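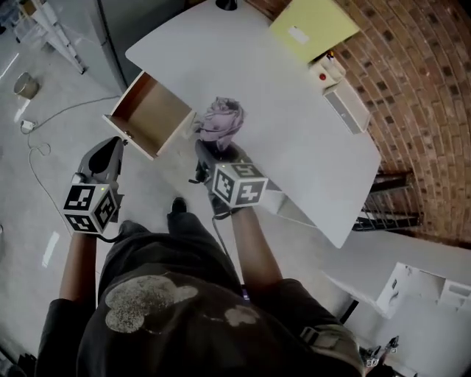
Purple cloth lifted just clear of the white table, next to the light-wood drawer.

Kosten K4 drawer insert set: review

Posted January 31, 2026
Reviewed by Oluf Mogensen

The K4 is a set of four loose wooden drawers sold by Kosten for use inside a wardrobe, on a shelf or in the carcass of an existing chest. It has no frame and no runners. Each drawer sits directly on whatever surface it is given and is pulled forward by a finger notch. I bought mine in August and have used them daily for socks, tea towels and small cloths, so what follows covers a reasonable stretch of wear.

Construction

The drawers arrive flat. Each has four sides, a base panel that slides into a groove, and a bag of dowels. Glue is not supplied. The leaflet says it is optional, and I would disregard that. Dry-assembled, the first drawer went out of square within a fortnight. I knocked it apart, glued it with ordinary white wood glue and clamped it overnight, and it has held since. The other three were glued from the start.

Dowel holes were accurate on three drawers. On the fourth, one hole was shallow and the joint stood proud until I trimmed the dowel. Tove Bech, who bought the same set for her spare room, had no such trouble, but one of her base panels was bowed and had to be exchanged. Kosten sent the replacement without asking for the old one back.

The base is the weak point. It is thin for its span and unsupported in the middle. I loaded one drawer with 4 kg of folded towels and left it for a week. The base sagged enough to rub on the shelf when pulled, and recovered most of its shape after unloading. For clothing it will do. For tools, tins or books, look elsewhere.

Sliding and noise

Wood on painted shelf is acceptable. Wood on bare chipboard is not: it drags, and leaves a fine dust. Self-adhesive felt strips along the two long bottom edges solve this for very little money, and also raise the base clear of the shelf. I used strips from Eyvindsson, cut to length with scissors. One came away at the front corner and was stuck down again.

There is no stop at the rear or the front. Pull too far and the drawer comes out, which is either a fault or a convenience depending on where you sort your washing. I take the whole drawer to the table, fill it there and carry it back.

Surface and snagging

The inside faces are sanded but not sealed. Fine knits caught on the groove where the base enters the sides, mainly at the back corners. Ten minutes with fine abrasive paper removed the problem. After a coat of clear wax there was no further snagging, and the faint sawdust smell went too. Allow the wax a full day before putting anything pale inside.

Compared with the Ivus

The obvious alternative is the Ivus fabric box. It is lighter, folds away and costs less, but it slumps when half full and the front panel bellies out, so two side by side will jam. The Kosten keeps its shape and wastes less of the shelf. Against that, the Ivus can go in the washing machine. In a child's room I would probably take the Ivus.

Purchase notes

The set came from the Prirnville branch and was cheaper there than online once delivery was added. Single drawers are not sold separately. Check the depth of your shelf first – the published figure excludes the front panel, and mine stand slightly forward of the shelf edge as a result.

Verdict

Recommended for light textiles, provided you glue the joints and fit felt. A thicker base and a sealed interior would justify the price properly. As supplied, it is a decent kit that needs an evening's extra work.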